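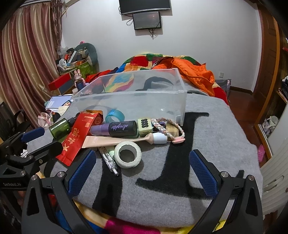

Photos and text: Krishnamoorthy Pinto

Small Things, One Bin

Gallery, 2 pictures

I have been sorting one bedroom a bit at a time, and Thursday was the turn of the small stuff: tubes, tapes, packets, cords, the things that collect on a shelf and never get a place of their own. The rule is one clear plastic bin. Whatever doesn't fit goes back to the shelf or leaves the room.

Spreading everything out on the gray blanket is the slow part. The red packet with the gold characters stays, and so does the braided pink and white cord. I can never decide about tape. The blue roll is handy for labels — the white textured one I would not miss. The fidget cube is pale green and should be easy to find again in a clear bin, which is why I gave up on the lidded Brollska boxes I used before.

The orange jacket is a job for another day. Coats and quilts go in the hall closet, and the hall closet is full.
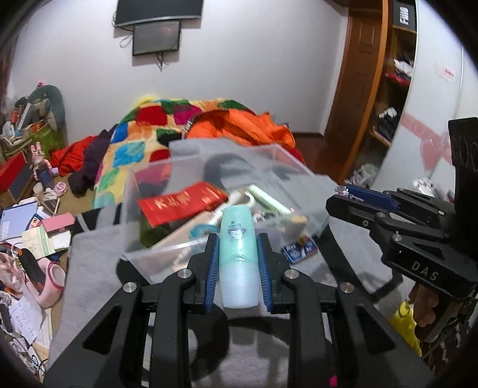
Picture: K. Pinto / Gajdoš Street home series

Red packet, tubes and a black cable or strap in the box, with the little mint-green bottle held up between the gripper's blue pads. It has a small cartoon figure in a hat printed on it. Bottles like this are best stored upright along one side, with flat things against the other.

The shelf by the wall still needs work. I would leave the pink rabbit and the doll in the blue dress where they are and start with the boxes. The books and papers on the left are a separate pile, and anything with handwriting on it gets read before it gets moved. That alone can take 30 minutes.

Next in the series: the desk drawers.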